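Small parts inventory drifts from system count between March and now, what tolerance is normal?

Asked in Stock Control and Warehousing
Posted 2023-06-06 by Yi-chun Tu

I keep the stock records for a repair parts store at Kandumville. Most of what we hold is low-value hardware: spacers, clips, short screws, plastic caps. Everything is kept in open bins and issued by the handful against a job number. We did a full count in March and reset every balance. I recounted one line last week, an M5 spacer, and the system shows 1,000 on hand. The physical count is 137 short of that.

No single issue slip is large enough to explain it. The spacer costs very little, so the money does not matter, but the reorder point is calculated from the balance and we nearly ran out of a similar line already. Is a gap like this normal for loose hardware? Should I be counting more often, or is there a better way to hold the record? We use Ellus for stock and have no budget to replace it.

3 replies

Milan Willems
Accepted reply

A shortage of 13.7 percent is too high even for loose hardware. I would not accept more than 2 percent on a line that drives a reorder point. Before changing the count frequency, find out which kind of error you have. Work through these in order.

1. Check the unit of measure. If the supplier ships by weight and your receipt is booked in pieces, somebody is converting. Look up the piece weight in the item record and weigh a known quantity against it. Plating changes and supplier changes both move the piece weight, and the record is seldom updated. An error here is proportional to receipts, so plot the shortage against quantity received.

2. Check the issue side. "By the handful" means the quantity on the slip is an estimate. Estimates of small parts usually run low, and parts left over at the bench do not come back. Take a sample of slips and weigh the issue at the counter before it leaves.

3. Check for mixed bins. Open bins side by side will exchange contents whenever someone reaches across them or drops a part back in the wrong place. The spacer you are missing may be sitting in the next location as a surplus of something else. Recount the neighbors on the same shelf and compare the signs of the differences.

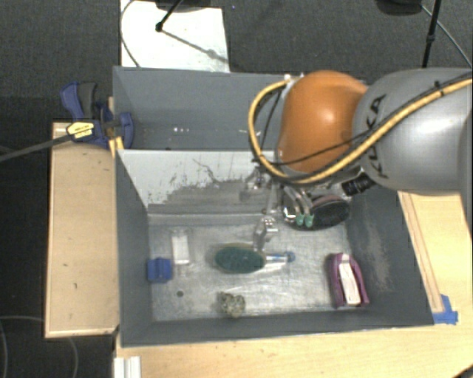

4. Change the control method. Once the cause is known, take the cheap lines off perpetual balance and run them as two-bin. Fill both bins to a fixed weight, issue from the front one only, and reorder when it is empty. The system quantity then stops mattering for replenishment. In Ellus, set the item to expense on receipt and clear the reorder point, otherwise it will keep generating suggestions.

Keep perpetual records for anything expensive or with a long lead time.

Fadwa Belkadi

Agree with two-bin. One addition on the scale: check its resolution against the part. If a spacer weighs less than the smallest division, the piece count is meaningless for small issues. Weigh a larger sample to set the average piece weight, and tare the container every time. Our containers were all the same model and still differed enough to shift the count.

Also check the March count itself. If it was done by weight with a wrong piece weight, your opening balance was wrong and nothing has gone missing since.

Kaan Taşdemir

just count it every month and adjust. we do

Comment from Yi-chun Tu

The piece weight in the item record is from the old supplier. Reweighing now. I will post the corrected figure when the neighboring bins are done.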